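Munville Should Keep Its Public Lunch Rooms Open

The town of Munville operates 3 public lunch rooms, and the proposal now before residents would close two of them by the end of June. The argument for closure is financial and has been presented fairly. It deserves an answer on the same terms, and it also deserves an answer on terms the budget papers do not use.

The lunch rooms were established to provide a plain midday meal at a fixed price to any person who walked in. No proof of age, income or address was required, and none is required today. This rule is the feature most often criticized. Critics hold that public money should go only to residents in need, and that a retired surveyor with a good pension should pay the full cost of his soup.

The criticism overlooks what happens when a meal is made conditional. In neighboring Clarov, where applicants must now fill out a form and wait for a card, attendance fell sharply in the first season. Those who stopped coming were largely the people the program was meant to reach. Many older residents will not declare themselves poor at a counter, in front of people they have known for decades. They will stay home and eat toast.

The room on Avram Street serves about 300 meals a week. The kitchen is old, the dishwasher needs replacement, and the roof over the storeroom has been patched more than once. These costs are real. The town should borrow to meet them, as it borrowed to repave the parking area behind the library, and should publish the schedule of repayment.

It has been suggested that home delivery could replace the rooms entirely. Delivery is a valuable service for those who cannot leave the house, and it should be expanded. It does not offer an hour at a table with other people. Ileana Văduva, who managed the Avram Street kitchen until her retirement, kept a written record of regular guests and telephoned any who missed two days in a row. A delivered tray left at a door does not allow for this kind of attention.

There is also the question of the food itself. The menus have grown dull, and supporters of the lunch rooms should admit it. Boiled potatoes appear too often. The baking, which once drew people from across the river, has been reduced to one afternoon a week. A modest increase in the price of a meal, of 50 cents, would restore a daily dessert and would be accepted by most guests if it were explained to them plainly.

The town should therefore keep all of the rooms open for a further two years, raise the price by the amount stated, and report on attendance every spring. Residents who hold a different view are encouraged to submit it in writing before the hearing. 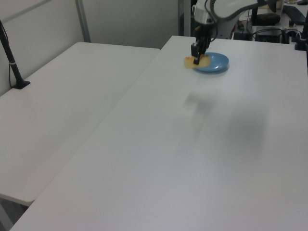

The hearing should also be moved from the evening to noon, when the people who eat in these rooms are able to attend it.

Comments

Shirley Dobson
I agree with most of this but 50 cents is not modest if you eat there every day. Try 25.

Mircea Stanciu
The potatoes are fine. Leave the potatoes alone.

Harriet Schumacher
Does anyone know if written statements can be dropped off at the library or only at town hall?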